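Questions about bagging fruit and vegetables at home

Which bag should I take for mixed produce?
A clear one. You see at once what is inside, and you do not forget the vegetables for one week at the back of the shelf.

Can fruit and vegetables go in the same bag?
For one or two days, yes. For longer time I keep the ripe fruit separately, it makes the green things soft sooner. My neighbor Radek Rusnák disagrees, but he eats everything the same evening.

What goes in first?
The heavy and hard pieces go to the bottom. Leaves and soft things come last - do not press them.

Must I wash everything before?
No. Wash before you cook. If you have washed already, dry with a cloth and wait until no drops are left.

How full can the bag be?
Leave enough plastic free at the top for your hand. With three small bags you have less trouble than with one big bag.

Can I use the bag again?
Yes, if it has no holes. Turn it inside out, wipe it and hang it on the clothes rack overnight.

Where do you do the packing?
On the wooden table, with a basket near. I pick up the small scraps at the end, when all bags are closed.

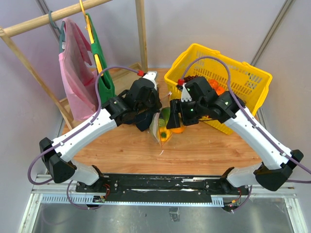 Questions which are not answered on this page you can send to Štěpánka Malý. I reply mostly in the evening.

Related pages
Keeping herbs fresh in November
Baskets or boxes for the pantry?
Drying laundry in a small kitchen
Market days in Stenstead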